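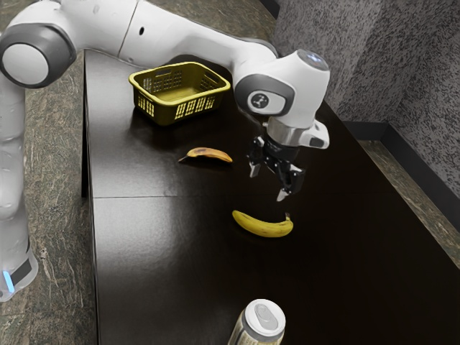

A resident of Vultach asks whether the advice on storing fruit at home has changed, having read in our spring leaflet that bananas should go in the fridge and on our website that they should not. Both statements were ours. The leaflet left out a line, and we are grateful for the question.

The full advice is as follows. Unripe bananas should be kept at room temperature. They will not ripen properly in the fridge, and moving them back to the worktop later does not always put this right.

Ripe bananas may go in the fridge if you cannot eat them straight away. The skin will darken quickly. The fruit inside normally stays firm and pale for longer than it would on the worktop. The spring leaflet was describing ripe fruit only and should have said so.

A corrected leaflet is being printed. Of the 2,000 copies delivered in April, those still held at libraries and health centres in Vultach will be replaced. Please recycle the copy you have at home with your paper.

We have had a good number of further questions on fruit and vegetables this week, and will answer the most common ones in this thread. Kavimine Food Advice Service, household waste team.

On fruit bowls: bananas give off a gas, ethylene, as they ripen. Apples, pears and avocados do the same. Fruit kept close together in a deep bowl will ripen faster than fruit kept apart. This is useful if you have a hard avocado and less useful if you have a week's worth of pears.

On bags: please take fruit out of sealed plastic bags when you get home, unless the label tells you otherwise. Moisture collects inside and mould follows. Berries are best left in the tray they were sold in, and washed just before they are eaten.

On potatoes: a cool, dark cupboard with some air, in a cloth or paper bag. Keep them away from onions. Small green patches or sprouts can be cut out generously. A potato that is green in many places or tastes bitter should be thrown away.

On onions: dry, dark and loose. A net or an open basket is suitable. Spring onions are the exception and belong in the fridge, either wrapped or standing in a glass with a little water.

On tomatoes: we are asked about these more than any other item. Keep them at room temperature until ripe, then in the fridge if you need more time. Take them out half an hour before the meal and most of the flavour will return.

On bread: the fridge makes bread go stale faster. Use a bread bin or cupboard for what you will eat in the next 2 days and freeze the rest in slices. Slices can be toasted from frozen.

Several residents asked us to explain date labels again. "Use by" is about safety. Food should not be eaten after this date, even if it looks and smells fine, unless it was cooked or frozen in time. Please also follow any storage instructions on the pack.

"Best before" is about quality. Food is usually safe after this date if it has been stored correctly, although it may be less crisp or less fresh in taste. Look at it, smell it and use your judgement. Many loose fruits and vegetables carry no date at all.

On drinks: unopened cans of soft drink carry a best before date and keep well in a cool, dry cupboard. There is no need to keep the whole supply in the fridge. An overfull fridge cools unevenly, and the food at the front is often the first to suffer.

On fridge temperature: set it below five degrees. The numbers on the dial are often power settings and do not show degrees, so a small fridge thermometer is worth having. Residents may borrow one from the Xia Centre front desk during opening hours. No deposit is taken.

One reply to this thread says that most of the food thrown away in that household is salad, and asks what can be done apart from buying less of it. Buying less is fair advice, but there are other steps that help.

Put a sheet of dry kitchen paper in the bag or box with the leaves and change it when it is damp. Keep the box in the salad drawer, where nothing heavy will rest on it. Whole lettuces last longer than cut leaves and tend to cost less by weight.

Limp celery, carrots and radishes can often be revived in a bowl of cold water in the fridge. Leaves that are wilted but not slimy can go into soup, or be stirred into hot rice at the end of cooking. Slimy leaves should go in the food waste caddy.

On very ripe bananas: peel them before freezing. They are difficult to peel afterwards, as members of this team can confirm. Frozen in chunks, they are suitable for porridge, smoothies and baking. For a plain loaf, our recipe card uses 2 large bananas, and they may be as brown as you like.

The recipe card is free at the Xia Centre and at Vultach Library. It is also available in large print on request. We are sorry that the online version currently shows the oven temperature for a fan oven only - this will be amended.

On food waste collections: banana skins, peelings, tea bags, bones and plate scrapings may all go in the caddy. Please do not put in drinks cans, cartons or plastic packaging of any kind. Cans should be emptied and placed in the mixed recycling.

Caddy liners: please use only the liners marked for food waste. One roll is delivered to each household every season. If you run out, tie a spare roll request tag to the handle of your outside bin, and the crew will leave a roll at the next collection.

Households with more fruit or tinned food than they can use may offer it to neighbours through the Plutesum shelf, in the entrance of the Xia Centre. Items must be unopened or whole and within any use by date. Cooked food cannot be accepted there, however kindly meant.

The shelf is checked at 2 each afternoon. Anything left outside the entrance after closing has to be thrown away, so please keep donations for the following morning.

We are unable to give medical or dietary advice in replies. Questions about allergies, pregnancy or feeding babies should go to your health visitor, pharmacist or surgery.

Further questions on storage are welcome below. Replies may take a little longer than usual while the corrected leaflet is being checked - this time with both lines about bananas.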